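Stestgate Model Makers, October meeting, 7.30 pm

Yee-man Au in the chair, me on minutes again (sorry about the spelling!).

Gears. We went on far too long about these, but it was fun. Coelho quoted for 300 plastic ones and Wernen for 500, so we're going with Wernen as there's money left for the pegs. I still like the blue best. Yee-man prefers the red.

The blue and the red: 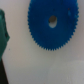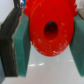
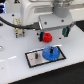
Action: me to ring Wernen and ask about spare pegs.

Sulberg trip is on, 10 names so far. Closed at 9 pm.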